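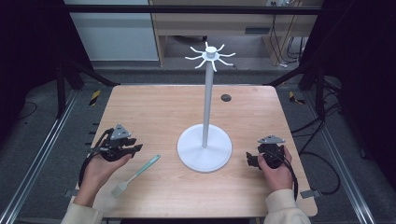 Figure 33.1 White stand with eight curved hooks, on a light wooden table.

Chapter 33
Early loss of primary molars and the keeping of space

Henrik Engelhardt

33.1 Scope of the chapter

The primary molars chew food, but they also hold a length of the dental arch open for the premolars that will replace them. When a primary molar is lost well before its successor is ready to erupt, the teeth on either side may move into the gap. This chapter deals with that movement, with the decision whether to prevent it, and with the simple appliances used to do so. Extraction itself is covered in Chapter 31. The loss of primary incisors, where space is seldom the main concern, is left to Chapter 34.

Throughout the chapter, "early loss" means loss before the root of the permanent successor has reached half of its final length. Some authors set the limit by the child's age instead. Age is easier to record, but children of the same age differ widely in dental development, and a radiograph gives a better guide.

33.2 How space is lost

Two movements account for most of the change. The teeth behind the gap tip and travel forwards, and the teeth in front of it drift backwards. Which of the two prevails depends on the tooth lost, the arch, and the stage of eruption.

Loss of the second primary molar carries the greater risk. If the first permanent molar has not yet erupted, it may come through well forward of its proper place. If it is already in the mouth, it tends to tip in the lower arch, while in the upper arch it also rotates around its palatal root. Loss of the first primary molar has a milder effect. In the lower arch much of the closure comes from the canine moving backwards, sometimes with a shift of the midline towards the side of the gap.

Most of the closure takes place in the first six months. A child who is seen a year after an extraction may therefore gain little from a device meant only to hold what is left, and the question becomes one of regaining space (section 33.7).

The Jernetia school dental survey, to which we return in section 33.4, examined 1201 children in the mixed dentition. Of these, 800 had all their primary molars present or had lost them at the expected time. Children in the remaining group were followed until the premolars had erupted, and the longest interval between first and last examination was 38 months.

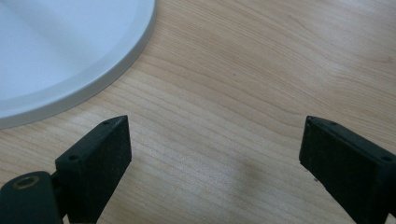
Measurements in such work are taken from the mesial contact of the first permanent molar to the distal contact of the canine, on both sides of the arch. The opposite side serves as a control when it is intact. Where both sides have lost teeth, the comparison has to be made with earlier casts or scans, and the Haberkorn ratio described in the appendix may be used to allow for differences in tooth size.

33.3 Findings that bear on the decision

Not every gap needs an appliance. The examination should establish the following points before treatment is planned:

the time since the tooth was lost;
the presence and position of the permanent successor;
the amount of bone over its crown;
the degree of crowding or spacing in the arch as a whole;
the relation of the upper and lower first permanent molars;
the rate of decay and the standard of cleaning at home.

The fourth point is often passed over. In a well spaced arch a small loss may do no harm. In a badly crowded arch, extractions of permanent teeth may be needed later whatever is done now, and the orthodontist should be asked for an opinion before a band is cemented.

The last point can rule out treatment altogether. A band that has come loose traps plaque against the tooth it was meant to make use of, and the early damage is hidden from the parent. Fixed appliances call for regular review, and a family who cannot attend should not be given one.

When the successor is missing, the gap has to be judged over a much longer period. The choice then lies between closing the space and keeping it for a later replacement, and an early plan shared with the parents will limit the number of appliances the child has to wear.

© Careris Academic. All rights reserved. | Contact | Back to top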